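Gukirico Vesau 300 Blocking Sled Pad Set

Football / Line Training / Sled Parts

The Vesau 300 is a replacement pad set for two-man and five-man blocking sleds. It is sized for high school and college line work and fits most sleds built with a single upright per station. Each set comes with two pads, two backing plates, eight bolts and a printed fitting sheet. Five-man sleds need two sets and one single pad, sold separately.

The foam is in two layers. The outer layer is soft enough for repeated hand strikes, and the inner layer is firm so that a lineman driving through the pad does not hit the plate. The cover is coated vinyl with double stitching along the side seams and a flap closure at the back. Covers can be changed without taking the pad off the sled.

We tested the pads over one fall with offensive and defensive linemen, most of them near 265 pounds. The first covers wore out at the lower corners, where players get their hands in under the pad. The current version has an extra vinyl patch in that spot on both sides.

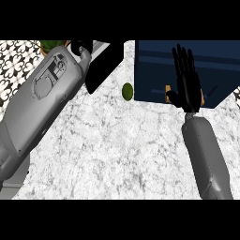
Will the Vesau 300 fit an older Petersen sled?

Older Petersen sleds take the pads with the adapter plate, part VP-20, which bolts to the upright first. Petersen sleds with the wide four-hole bracket need no adapter.

Specifications

Model: Vesau 300
Use: two-man and five-man blocking sleds
Pads per set: 2
Pad height: 36 inches
Pad width: 20 inches
Cover: coated vinyl, double stitched
Colors: black, royal, maroon, forest green
Hardware: zinc-plated steel bolts, lock washers and nuts
Warranty: one season on covers, two years on foam and plates

Fitting

Set the sled on level ground and remove the old pads one at a time. Check each upright for cracks near the welds. A cracked upright should be repaired or replaced before a new pad goes on. Hold the backing plate against the upright, start all four bolts by hand, then tighten them in a cross pattern. Slide the pad over the plate, pull the flap through and close it. Go over the bolts again after the first week of practice.

Most coaches set the pad so that the middle is level with the chest of a player in a fit position. Younger teams usually want it one hole lower.
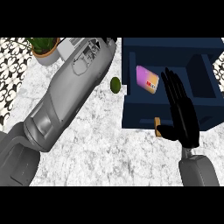
Pad color is chosen at checkout and applies to the whole set. Royal is the one we get the most questions about, as some schools use a darker blue and expect the pads to match. It is a bright blue, well short of the navy on the cabinet here, so a team with navy jerseys may be happier with black. We do not stock a navy cover at present. Schools ordering 20 pads or more can ask for a custom color, and those orders take six weeks.

Care

Wipe the covers down with mild soap and water. Do not use bleach or solvent cleaners on the vinyl. Sleds left outdoors should have a rain cover over the pads between practices. If water gets into the foam, open the flap and stand the pad on end under a roof until it dries through. Store pads indoors after the season, off the sled, and do not stack them more than four high.

What coaches have told us

"We put these on our five-man in November and ran them through spring ball. The corners held up. I would like a longer flap, because it is hard to close with cold hands." Knut Fröhlich, offensive line coach

"Good firm pad. Took two of us one evening to do the whole sled, most of that was getting rusted bolts off." Carola Fuchs, equipment manager

Related items

Kellus single pad, same size and foam as the Vesau 300
VP-20 adapter plate, pair
Replacement cover, one pad
Bolt and washer kit
Sled rain cover, two-man or five-man

Ordering and shipping

Stock colors leave the warehouse within three working days. Orders over $2000 ship free to schools in the lower 48 states. Purchase orders are accepted from schools and districts. Please put the make of the sled and the number of stations in the notes box, and we will check the fit before the order goes out. Unused pads may be returned within 30 days with the hardware bag unopened. Custom colors cannot be returned.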